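Magnusson Street swap shop gets a bigger room

Good news for anybody in Warus with a closet that won't shut – the swap shop on Magnusson Street is moving next door in August, and I got a peek at the plans last night. The new room used to be the Drekis shoe store, and it's a lot bigger than the old spot (where I once got stuck behind a rocking chair for ten minutes!).

The rules stay pretty much the same. You bring your stuff in a cardboard box, you get a ticket, and you take home whatever you like from the shelves.

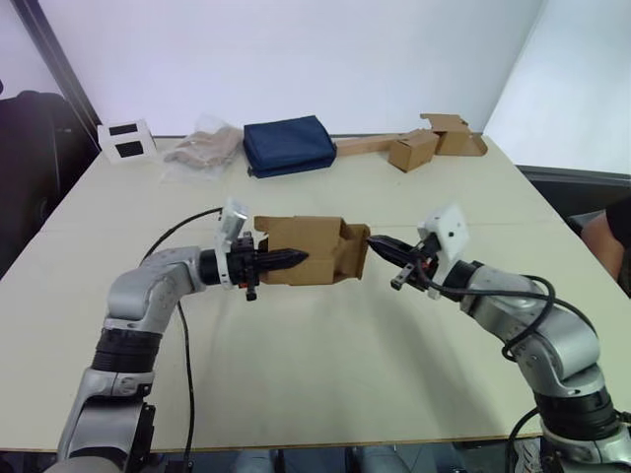 A brown cardboard box on the table.

Last year 764 boxes came through the door, up from 606 the year before, and you could really feel it in the winter, when the line went all the way back to the bakery. I gave up twice and went for a cinnamon roll instead.

Opening time moves too, from noon to 9 a.m., and that has people talking.

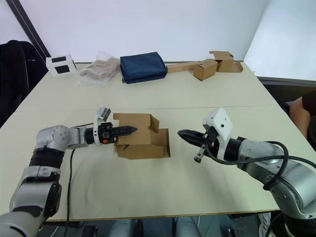

One regular told me the early start is great for retired folks but no help at all to anyone with a day job, and she'd like to see one late evening a week.

I'm with her on that. The shop says it will look at evenings once the move is done.
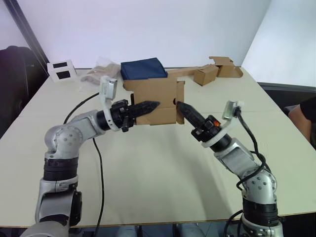 What to bring

Clothes, books, toys and kitchen things are all fine. No mattresses, no paint, and please, no more VHS tapes – they have plenty. There's a limit of 40 items per visit, and the number 54 bus from Vuleck stops right across the street.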